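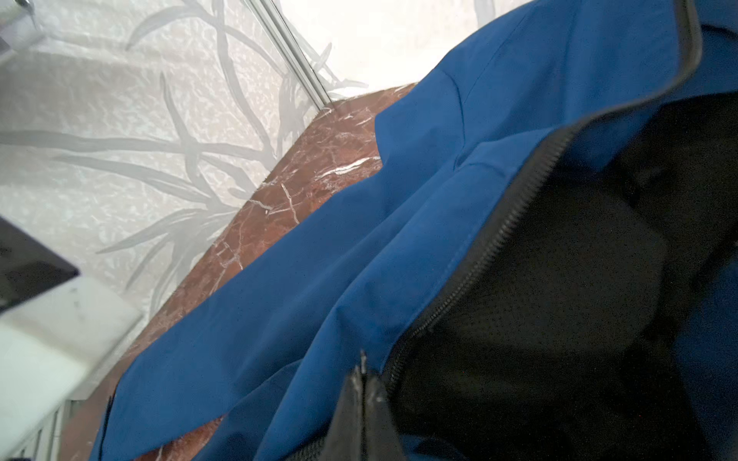
mothbox wrote:
Zip shut before you fold, every time. Open teeth snag the lining and then you've got a pull in it for ever.

tealbucket wrote:
Disagree. Shut zip traps the air, you end up with a pillow. I leave mine open and press from the hem up – takes no time. Never had a snag. Black lining hides most things anyway.

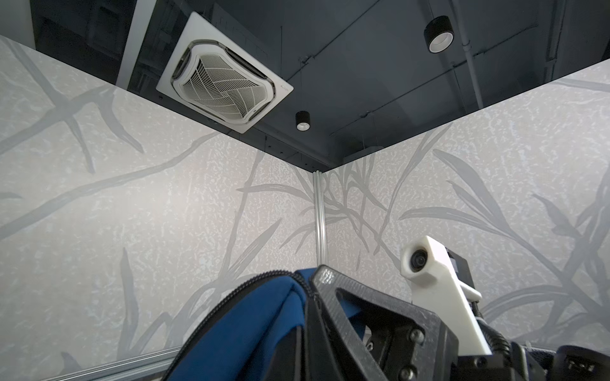

pegbag wrote:
Storage is my real problem, only one shelf at home and the Wusar boxes are too shallow. Got 2 and sent them back. Somewhere with air con up on the ceiling would suit me fine, and I'd have that grey grass pattern on my walls tomorow. My cupboard is damp from February on. So no vacuum bags for me, tried the Purnura ones, stuff came out flat as a pancake.

mothbox wrote:
Flat is fine, it fluffs up agian. Mine's a 300 g fill and it was back to normal overnight.

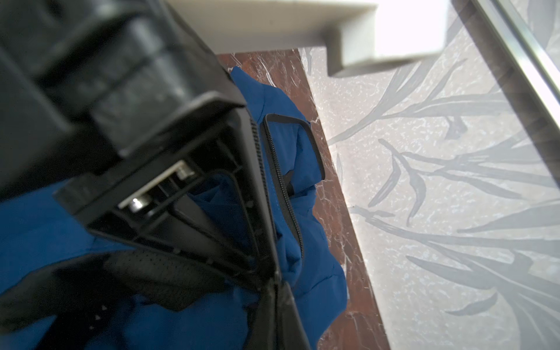
Blue padded nylon, bunched not folded

tealbucket wrote:
Overnight?? Mine took days. Bunching is kinder to the padding imo, creases don't set in the same place.

pegbag wrote:
Ok bunching it is, zip half way. Will try the deeper Gatarton box next.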